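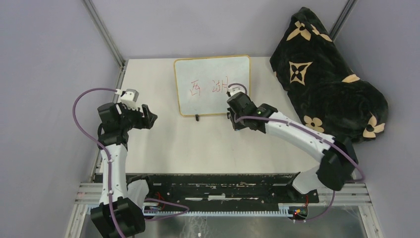
Handout 6. Setting Up and Maintaining the Two-Arm Cell
Course: Laboratory Practice in Automation
Instructor: Hubert Kubiak

Purpose

This handout covers the routine care of the two-arm cell in the Clavus teaching laboratory. Students are expected to have read Handout 5 (Electrical Safety) before the session. The material will be used again in the practical assessment in November.

1. Layout of the cell

The cell consists of a left arm and a right arm, mounted at the front of a three-walled gray enclosure with a pale tabletop between them. Each arm carries a gripper and a camera module at the wrist. The purple cable on each arm follows the white link down toward the base and must have enough slack to allow full rotation of the wrist. The aluminum extrusion rails on either side are structural and are not to be used as handholds.

The names "left" and "right" always refer to the arms as seen from the front of the cell, where the operator stands. Log entries that use any other convention will be returned for correction.

2. Before power is applied

2.1 Confirm that the emergency stop is pressed in and that the main switch is off.

2.2 Check the bolts at both base joints with the torque wrench kept in the Tripathi cabinet. The setting is 14 newton meters. Do not exceed it. The threads in the mounting bar have been repaired once already, and a second repair would mean replacing the bar. Chipped paint on the bar is cosmetic and need not be reported.

2.3 Run a finger along each cable from the wrist to the base. Feel for flat spots, nicks and stiff sections. A cable loop at the wrist should move freely when pushed and return without catching on the camera or the elbow.

2.4 Inspect the toothed rail along the front for chips or metal dust. Clean it with a dry brush. Oil is not used on this rail.

2.5 Look for loose wires near the middle of the front rail. The thin red wires there are easily snagged by sleeves and watch straps. If a wire has come out of its connector, stop and call the instructor.

3. Power-up and homing

Release the emergency stop, turn on the main switch and wait for the controller to finish its self-test. Start the Nokton software and select the cell from the list. Home the left arm first, then the right. The two arms share the space over the center of the table, and the software does not prevent contact between them during homing.

If an arm stops partway, do not push it by hand. Record the joint number and the error code, press the emergency stop and begin again from 2.1.

4. Camera alignment

A wrist camera that has shifted even slightly will cause the gripper to close beside an object. Alignment is therefore checked at the start of every session and again after any collision.

Place the target card from the Jindisach kit flat on the table and run the alignment routine for each arm in turn. The routine takes 16 views of the card and reports an average error in pixels. An error under one pixel is acceptable. Above that figure, tighten the camera bracket and repeat the routine – if the second result is no better, the bracket is probably bent and should be replaced.

Remove the card before starting any other program.

5. Scheduled maintenance

Every 64 hours of operation: clean the camera lenses with a lint-free cloth, wipe the gripper fingers, and repeat the bolt check in 2.2.

Every 1,000 hours of operation: replace both wrist cables, whether or not they show wear. Fit the new cable at the wrist end first, form the loop, and only then secure it along the link. Cables secured from the base upward are nearly always too short at the wrist.

The hour count for each arm is shown on the service page in Nokton. The two counts differ and must be recorded separately.

6. Log sheet

Each group submits one log sheet per session, giving the hour counts, the alignment error for each arm, any parts replaced, and the names of those present. Entries are made in ink at the time of the work.

Reading for next session: Handout 7, sections 1 to 3 – gripper force settings.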